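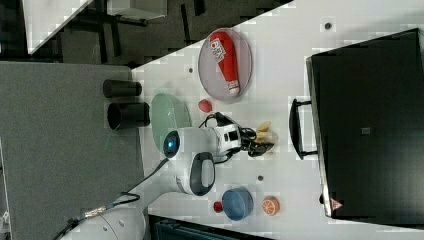
Figure 2. Oval plates and squeeze bottle on the white tabletop.

4.2 Laying out the table

1. Wipe the tabletop and let it dry.
2. Place the pink and green oval plates on the table, right side up.
3. Lay the red squeeze bottle lengthwise on the pink plate. Check that the cap is closed.
4. Set the small round red piece directly on the table, clear of both plates.

Note: The Lonov plate set is rated for hand washing up to 50 °C.

CAUTION: Small pieces are a choking hazard. Store them in the lidded tray after use.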